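Boards, Cups and Coasters: Care of a Small Work Surface
Ayana Feyisa, Cutlow Workshop Notes

A loose wooden board is a useful work surface for small jobs: decanting, gluing, sorting parts, mixing a little filler. It protects whatever lies under it and can be carried to the sink. Bamboo is hard and cheap but moves with moisture, so most of the care is a matter of keeping both faces in the same condition.

Placing the board

Set it on something flat. Low-pile carpet is acceptable for light work. On thick pile the board rocks under an off-center load, and a tall cup will tip before a wide one does. Check by pressing each corner in turn. If one lifts, rotate the board a quarter turn and press again.

Clear plastic cups

Clear cups are good for small parts and small pours, as the level shows from the side. Stand the cup fully on the wood or fully on the mat. A base that straddles the edge of a disc sits at a slight tilt, and the reading will be off. 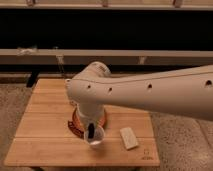
Wash cups by hand in warm water with a drop of dish soap. Dry them upside down on a rack. Do not use acetone or scouring powder on clear plastic; both leave a haze that cannot be removed. A cup that has held adhesive stays in the workshop.

Cleaning the wood

Wipe along the grain with a damp cloth, then with a dry one. Stand the board on edge until both faces are dry. For raised grain, sand lightly with 600 grit on a flat block and wipe off the dust. Apply mineral oil in 2 thin coats, leaving the first overnight. Wipe off the excess after each coat. Oil the underside as well, or the board will cup.

Layout

Keep round items away from the edges. Lay discs flat when they are not in use. Put clear plastic where it can be seen against the wood, with taller or brighter objects behind it. Leave the area nearest the working side open. 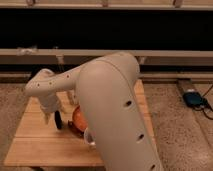 Orange and black items on the tabletop, with clear plastic in front.

Recheck the surface each April and oil again if water no longer beads on it.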